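Ticket 646 - Bread basket display, Callbridge counter
Opened by: Charoen Chaiyaporn
Status: open, then closed, then open again (see bottom)

We use cookies to keep you signed in and remember your ticket filters. Accept all / Manage settings

Problem as reported: baskets on the tasting table look messy by mid morning. Crumbs stuck in the weave, cloth bunches up, small rolls end up squashed against the sides. Rungrueang site says same thing. Samik site says no problem but they use trays so that doesn't count.

5th October, first entry. Went over to look. Baskets are the oval wicker ones from Cukik, order was 40 of them, all one size. Cloth is the light gray. Shook out three baskets over the sink, lots of crumbs in the floor of each, mostly from the glazed stuff. Dry brush gets most of it. Damp brush makes paste, don't.

Next entry. Tried lining the baskets with paper. Looks bad, slides around, and customers pull it out with the roll. Took it out again. Tried a folded napkin, better but we go thru too many. 200 napkins a week just for that table if every site does it. Not doing that.

Next entry. Think the real problem is mixing. The long braided ones don't sit right in an oval basket with the small buns, they lean on the rim and the glaze flakes off into the weave. Small buns roll underneath and get flattened. Pulled everything out and started over with one of each on the cloth so I could see what goes where.
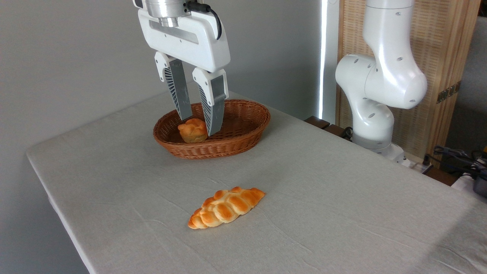
Fig. 1 - small bun in the basket, braided roll on the cloth in front

Small bun goes in the basket, fine, plenty of room round it. Braid stays out for now. It wants a board, or the long tray if Rungrueang will send theirs back (asked twice).

Also cloth. Still wrinkles, worse on the right hand side. It's hung over the front edge any old how. Ironing helps for one morning. Clips on the underside? There's a bag of 80 in the supply closet, the wide kind, no idea what they were bought for. Will try four per table.

Next entry. Clips work ok on the straight edges. Useless at the corners. Turned the corner under and clipped the fold, holds if you don't lean on it. People lean on it.

Reply from Rungrueang: can we put the braids in the baskets standing up. No. Tried it, they fall over and take the buns with them.

Reply from Samik: why not trays. See above. Marketing wants wicker.

What to do until the boards come:
- small buns only in wicker, single layer
- braids on the long tray, or cut and put on a plate
- brush baskets dry at close, upside down over the bin, then a tap on the bottom
- swap the cloth when it's greasy, don't flip it, the back shows the seam
- don't stack baskets while theres still crumbs in them

Closed by C.C.

Reopened same afternoon. Rim on one basket is coming loose where it gets grabbed every time, a strand end sticks out and snags the cloth. Trimmed it with kitchen scissors and tucked the end back in. Check the others please, feel along the rim with a finger, and pick them up from underneath. If one is really bad set it aside with a tag and I'll ask Cukik about a replacement.

Waiting on: boards, long tray, answer from Cukik. Leaving this open.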